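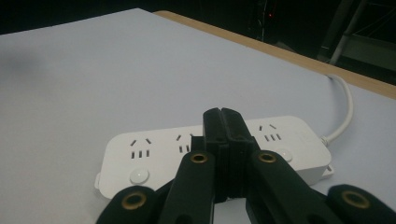 Power strip from abroad – is it worth keeping?

Daiane Vieira
I've moved into a flat in Berkcombe and I'm sorting out my desk. Among my things is a white power strip I brought from overseas, with the slotted sort of sockets, no use for a British plug without an adaptor. My neighbour swears it's fine to put a travel adaptor on the end and run everything from it. I'm not convinced. I'd only want it for a lamp, a laptop and perhaps a small fan heater in February, when the desk end of the room gets miserable. Has anyone done this for any length of time, or is it one of those things people say works because they haven't had a problem yet?

Alcides Bezerra
I'd want more than a neighbour's word. Turn it over and read the label. If it says 250V and gives a figure in amps, you at least know what it was made for. If there's no label, or it only mentions 110 or 125V, I wouldn't plug it in here at all. A travel adaptor changes the shape of the pins and does nothing to the voltage, whatever the packet seems to promise.

The heater is a no from me either way. Mine is 2,000 watts and goes straight into the wall. Plenty of travel adaptors aren't meant for that sort of load, and I don't trust the ones that claim they are. Laptop and lamp, fine, if the label checks out – but then you could buy a British strip with a fused plug and stop wondering.

lukham_lodger
used one for years in my old place in Uvham, never had any bother. people worry too much

Alcides Bezerra
"Never had any bother" was what my uncle said about his electric blanket. What voltage was on yours, and what did you run off it?

Daiane Vieira
Checked the label. The amps are readable and the voltage has rubbed off, so I'm not going to guess. I'll get a new one at the weekend.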